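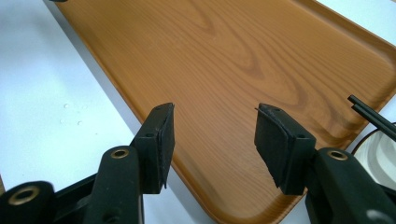

Leave the Silver Where It Is

Search this site Search Go

Filed under: Opinion, Legends & Lost Things

Every July, when the water in Lake Irell drops far enough to show the old road, people come back to look for the payroll. They park along the shoulder by the boat ramp, put on rubber boots, and walk out over the mud swinging metal detectors. By noon they're sunburned. By three they're at the diner telling each other how close they got.

If you grew up somewhere else, the story goes like this. The Kilent Mining Company kept its office in the town of Rolamlow, which is now under the lake. A wagon left the office one winter with 3,775 silver dollars for the men up at the Peng shaft and never arrived. The driver didn't arrive either, and neither did the mules, a detail I've always thought deserved more attention. Silver can be buried. Mules have opinions.

I have lived nine miles from that lake most of my life, and I've heard the wagon went through the ice, down a sinkhole, and over the state line. I've heard the driver opened a hotel. An uncle of mine held that the company never sent the wagon at all and made up the theft to get out of paying anyone, and I'll confess that's my favorite, mostly on the strength of knowing how companies are.

My unpopular opinion is that I hope it stays lost, and I'd like the county to stop helping.

The help I mean is the search permit. For two summers now you've been able to buy one at the county building for 28 dollars, and it comes with a laminated map. I bought one. The map has a dotted line for the wagon's "probable route," and the line runs straight across a ridge that I have trouble getting up on foot. I asked at the counter where the route came from. I was told it came from the previous map.

Last year the county sold 369 of these. I understand the appeal. That's a decent amount of money for a laminator and a dotted line. But a mystery that comes with a permit starts to act like a mini golf course. People who have paid want something for it, and so this year there are numbered stakes in the mud, and a sign at stake four explaining what you should be wondering about.

The old way was worse organized and a lot better. You got your version from a relative, usually one who'd been told to stop talking about it at dinner. You couldn't check it. My grandmother's version had a lantern that could be seen from the Peng road on cold nights, and when I asked her who was carrying it, she said that was a rude question. I was eight. I slept with the hall light on until school started.

Now there's a proposal to bring in sonar and scan the whole lake bottom. The people behind it say we'd finally have an answer. I'm sure we would. I've done the arithmetic on that answer, too. Say there really is a box down there. Somebody claims it, somebody else sues, and whatever is left goes in a glass case in the library beside the stuffed pike. I'd visit once. I've visited the pike once.

Supporters point out that 1,000 people signed the petition, which is impressive in a county where you can't get a dozen to agree on a stop sign. I'd only ask them what they plan to do the following summer. The lake will go down, the road will come up, and there'll be mud and a fair number of stakes.

My permit is good through the end of the season. I've been out with it twice, and I found a hinge. It's on my kitchen windowsill, and I've told my niece it came off the wagon.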